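Wurkholm Robotics Forum > Manipulation > Grasping and Perception

Transparent objects: wrist camera only, no depth. Does our result make sense?

clena_lab
Good afternoon to all. I work in a small group in Lonton and we try to teach an arm to pick up clear bottles with only the colour camera at the wrist. We removed the depth sensor because on clear plastic it gives mostly holes. The policy was trained on 755 demonstrations, all by teleoperation. On the test set of 474 grasps it fails 108 times. When I sorted the failures, most of them come in the last few centimetres, when the bottle fills the view and becomes blurred. Is this normal for such a set-up, or do we have a mistake in the data?

gripperfish
Normal. At that distance the camera is out of focus and your network sees highlights and the table through the plastic. Put the depth back and fill the holes with a learned completion model. It is solved work, I would not spend a year on it.

Amegashie
I don't agree that it is solved. We tried depth completion on clear bottles and it made very nice smooth surfaces in the wrong place. The arm then closed on air with great confidence. I would first look at the droplets. Do you have bottles with water on the outside in the training data? Drops give the network something to hold on to, and then it can fail on a clean bottle.

clena_lab
Thank you both. Yes, we have both sorts, but I must admit the numbers are not equal. Most demonstrations were recorded with drops on the outside. I will count the failures again, separately for clean bottles.

Amegashie
Please also post one of the close views, it is difficult to judge from words.

clena_lab
I did the count. Clean bottles are 71 of the 108 failures, although they are the smaller part of the test set. So Amegashie was right about the drops, at least partly. I put one close view at the end of this message. The bottle lies very near to the lens, with its round bottom towards us. The drops are the sharpest thing on it, while the rim of the base is mainly a white reflection. On the right the white table has no texture at all, so the side of the bottle is a weak edge.
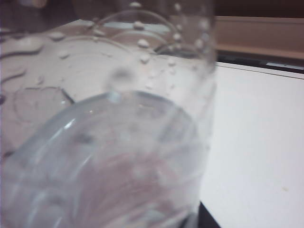 What we changed in June

clena_lab
I write the second part under its own title so it can be found. We froze the last part of the approach: when the bottle covers more than a fixed share of the view, the policy stops correcting sideways and only closes. We also trained again with 4,000 extra frames of clean bottles, without new demonstrations. On the same 474 grasps the failures went down to 63.

gripperfish
You changed two things at once, so you don't know which one helped. And it is the same test set which you used to find the problem.

clena_lab
This is a fair remark. The run with only the extra frames is on the machine now. A new test set will take longer.

Amegashie
I would still bet on the frames. Stopping the correction looks to me like hiding the problem.

Reader comments

tomten_b: Which blur did you use in the augmentation, Gaussian or disc? For us the disc kernel was better at short distance.

oldservo: We had similar trouble with drinking glasses. A dark mat on the table helped more than any network, but of course then it works only on the dark mat.

Last updated: June
Contact the moderators | Copyright Wurkholm Robotics Forum | Back to top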